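Last updated: 7 October 2023
By Geeta Kandpal

4.2 Soft surfaces

I'd wanted to try the Wernard gripper kit on fabric ever since Hutine started selling it in March (their brochure shows it on bare tabletops and nothing else!). So we ran 50 trials per surface, with 8 objects, and left the two fingers on their factory settings.
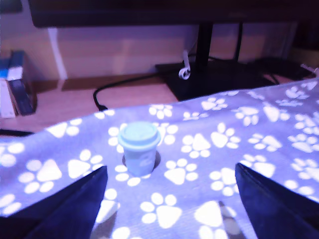

Photo: G. Kandpal / Utcombe

Figure 3. Wernard fingers spread below a small lidded cup on a fleece blanket.

Fleece was the fun one. A light cup sinks into the folds a bit, and the kit's planner kept guessing its base too high – you'd get a nice grip on the lid and not much else. Even so, 66 percent of the fleece grasps held, which I'd call decent for a kit at this price. Khurana's add-on pads are covered in Section 4.3.

We use cookies to improve your reading experience. Accept | Settings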